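Robotics club puts its gripper to work on paper cups

Members of the Bona robotics club are spending their May sessions on one task: handling paper cups with a hand-held gripper.

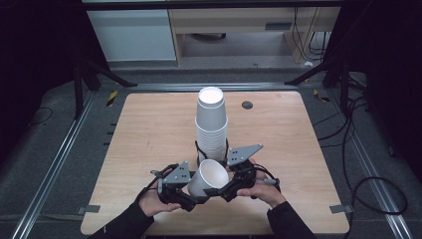 Gayan Mollah
Student news reporter

The gripper, named Brovine, has two fingers and is worked with both hands. Each member gets 10 minutes at the table.

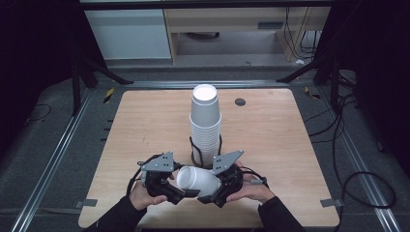
"Squeeze too hard and the cup folds," said club leader Selvaraj Matubbar. The club wants 200 practice runs finished before the Kairys contest, which it will enter with a team of three.
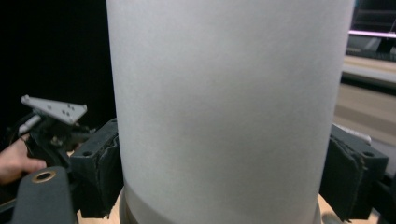

How to join

New members can sign up at the club room from 4pm.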